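News > Research > Press releases

Flidska group reports grasping method trained from one fixed camera

FLIDSKA, 5 Jun 2018. The manipulation group at Skasel has released results for Morin, a method that lets a robot arm pick up household items using a single fixed camera and no depth sensor. The paper and code will be made public in July.

Morin splits the grasping problem into two steps. A first network estimates where an object meets the table. A second network picks the approach angle and the gripper opening. The two networks are trained separately, so the second can be replaced when the gripper changes.

Training used 800 recorded grasps, collected over eight days. Earlier work by the group needed a new set of recordings each time the camera was moved. With Morin, the camera position is recovered from straight lines of tape laid on the work surface, and the existing recordings are reused.

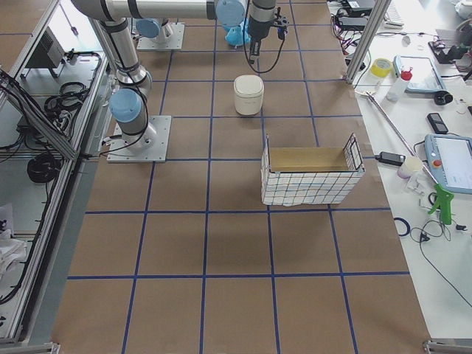
The Skasel test cell, with a two-finger gripper over the taped grid. A small white container and an open box stand on the paper surface.

The group tested the method in five camera positions. In three of them, accuracy stayed within the limit set before the trials. In the other two, the camera viewed the table at a low angle and the estimate of the contact point drifted toward the far side of the object. The paper treats this as an open problem.

"The tape is cheap and the lines are easy to find in the image," said Kastriot Leka, who leads the work. "A printed calibration board gives a better number on the first day. Then someone leans on the table and you do it again. We wanted a reference that stays where the work is."

Paper was chosen as the covering because it has a dull finish and can be replaced in minutes. The tape must contrast with the paper. The width of the tape is entered once, at setup, and the software does not need to know the size of the squares in advance.

Clear and mirror-like objects were left out of the trials. So were soft items such as cloth and bags. Placing an object into a container is handled by a fixed routine and is not part of the learned method.

Dokden, which supplies packing lines to small manufacturers, will evaluate Morin on its own equipment. The evaluation covers picking only. No product date has been set.

Requests for the preprint can be sent to the Skasel press desk.

Filed under: Manipulation, Vision, Lab results

Comments

tmarsh_controls
Does the line fit hold up if part of the tape is hidden by the arm? Ours spends half its time parked over the table.

Ilse P.
Would like to see the failure cases for the low camera angles in full. Two out of five is a lot to leave for future work.

gantryguy
We tried masking tape on a gray bench and the detection was poor. Contrast matters more than I expected. Will try paper.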